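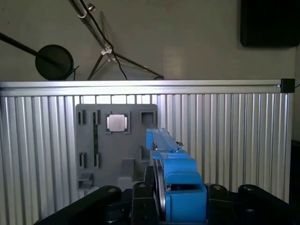
Taking a tower apart so somebody can use the bits
Talk notes, Yabsira Demissie. Zekunmont repair day, Sat 8 May, Roman room (upstairs, the one with the bad blinds)

READ SLOWLY. Last time I finished early and had to fill with questions about printers.

Hello, thanks for coming up, tea is staying open downstairs till the end. Say who I am: Clirnico, we take in old office desktops, strip them, sort the parts, build up whatever can be built. Octavian Dumitrescu runs the bench with me and will shout if I get something wrong. He's by the door with the spare screws. Wave.

Who's opened a desktop before? Hands. Who got it back together? (pause)

Number for the slide: 1,161 machines through the bench last year. Most came in whole. Most of the damage we see was done in the last ten minutes before it got to us, someone in a hurry for the drive. So today is mostly about order. What comes out first, what waits.

Not covering laptops. Not covering monitors. If you ask about monitors I'll send you to Octavian.

PART 1. BEFORE THE SCREWDRIVER

Power off at the wall, lead out, hold the power button in for 5 seconds. Do it even if the thing's been in a shed since November. Someone always says the shed one is fine.

Clear a bit of desk bigger than you think. Case, lid, tray for screws, somewhere flat for boards. Boards don't go on carpet. Boards don't go on the lid either, I have done this, scratched the back of one end to end. Antistatic bag UNDER the board is no good, outside of the bag can conduct, put the board in it or use the cardboard box it'll travel in.

Screws. We use Bosum trays, the ones with the lids, but an ice cube tray does it. Label by where they came from and not by size. "Rear fan", "drive bay", "board". Two screws that look the same can have differnt threads and you find out when one goes in crooked.

Photo before each cable. Phone is fine. Get close enough to see which way round the plug sits. Then one from further back so you know which plug you were looking at. I've got a folder full of lovely sharp close-ups of connectors and no clue where any of them live.

Tools, keep it short: one decent cross-head with a long shaft, one flat plastic pry thing, small torch, soft brush. No magnetic tray next to old spinning drives, just a habit of mine, somebody will argue, let them, move on.

Ask for questions here. There's usually one about wrist straps. Answer: yes wear one if you have one. If you don't, touch bare metal on the case before you reach in, and again after you've walked about. Jumpers off if it's a dry day.
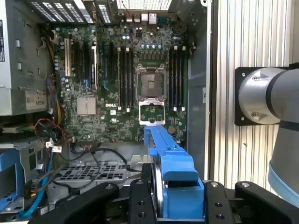 PART 2. LID OFF, LOOKING DOWN

Green board, Dell printed near the middle of it. Start with what you can read. Power supply far left, the big grey box, label says 685W. Write that down before you do anything else, it goes on the sheet. A supply that size has some useful life in it for somebody if it tests all right. We don't open supplies. Ever. Say that twice.

Yellow cables between supply and board. Big bundles like that get unplugged by the plug and not by the wire. Find the clip, squeeze, rock it. If it won't come you haven't found the clip.

Red and black ones curling round below the supply, and the little white connectors on thin leads. These are the ones people lose. Fold a bit of paper tape over each lead, write on it. I used to trust my memory. Octavian has made me stop.

Socket. Point at it, slightly right of the middle. No processor in it, so you're looking straight at the pins. Load plate is hinged open, lying flat. This is where I slow right down. If you take the processor out, the plastic cover goes on, and if you've got no plastic cover then close the plate gently and tape a bit of clean card across the top. Don't touch the pins. Don't blow on them. Don't brush them, even with the soft brush. Bent pin = board in the scrap pile, and it'll be an otherwise nice board.

Story if there's time: the man who brought in a very clean board wrapped in a flannel. Loops of flannel all through the socket. Took me an afternoon with tweezers and I still never got it to start. Skip if running over.

Memory slots, four one side of the socket and four the other. Latches at the ends, push them out with your thumbs, the stick lifts by itself a bit, then straight up. If you've got sticks in there note which slot each one was in, the order matters on these two-bank boards more than people expect. We write it on the tape. A1, A2 and so on, whatever's printed by the slot.

Silver finned square just left of the Dell logo, that's the heatsink for the chipset. Leave it on. It's not in the way and there's nothing under it you want. People see fins and want to pull them off, I don't know why.

Left hand side, expansion slots. Card out: screw at the back, then the catch at the slot if it has one, then lift evenly. Even lift. If one end comes up and the other doesn't, put it back down and look for the catch. Blue wires run between the slots here, thin ones, move them aside first, they snag on the corner of a card and you won't feel it.

Grilles. Brush them from the inside out. The perforated one top left and the slotted one next to it, dust gets in the holes. If you use a hoover, keep the nozzle off the board and hold any fan still with a finger.

Should be at the halfway point here. If I'm past it, drop the fan bit below.

(Fans: spin with a finger, listen. Gritty noise, bin it, fans are cheap. Quiet, keep it. Write size on the tape. That's all.)

PART 3. DRIVES

The bit everyone came for. The thing people yank first, and it should be nearly last, or at least after the cables are labeled and out of the way.

Data cable off first, then power. Both by the plug. Data connector on a lot of these drives is a bit of thin plastic, and if you lever it sideways the plastic stays in the cable. Then the drive is a headache for whoever has to read it.

Caddy. Lots of office machines have coloured plastic ones, blue is common. Squeeze or lift the tab, whichever it is, slide, don't twist. If it's stiff there's usually a second catch on the other side.

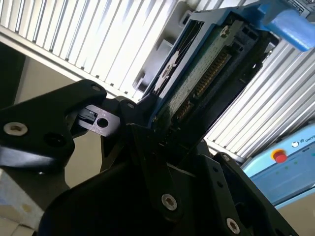 Hard drive in its blue caddy, green board and gold pins showing.

Keep it in the caddy!! That's my main ask. People prise the drive out and chuck the frame, then we've got a case with an empty bay and no way of fitting anything in it. Caddies are a nuisance to find on their own. Send them together.

Hold by the sides. Green circuit board side, keep your fingers off it, and off the gold pins. Don't stack drives board to board. Cardboard between, or a folded tea towel if that's what's in the house.

Wiping. Short version: we wipe everything and write down the serial number of every drive, and if it won't wipe it gets destroyed. You get a slip with the serial on. If you're worried, wipe it yourself first, I'll put the link on the board. Deleting the files isn't wiping. Formatting quickly isn't wiping. Someone will ask about drilling holes. Fine but then it's scrap, and wear goggles.

Back up first. Obvious. Say it anyway.

PART 4. WHAT WE TAKE

Whole machines: yes. Memory, yes, in a bag. Drives in caddies, yes please. Supplies, yes if the lead's with it and the label can be read. Loose processors only if they're in a proper tray or a box with foam that isn't shedding.

No: anything swollen, anything that smells burnt, CRT screens, bags of mixed cable. We had 6 bin bags of mixed cable left at the door and I'm still cross.

Drop-off is 2 till 5 here, ask for Octavian. If he's on his break leave it with me, don't leave it on the stairs.

QUESTIONS

Likely ones:
- is it worth it for one machine? Yes, bring it.
- can I keep the drive and give you the rest? Yes. Leave us the caddy.
- how old is too old? Bring it, we'll look. If it's no use to us we'll tell you where the metal goes.
- thermal paste? Pea sized, clean the old stuff off first, different talk.

Hand round the sign-up sheet. Get the stick back off whoever's got it. Blinds up, chairs back against the wall for the knitting lot.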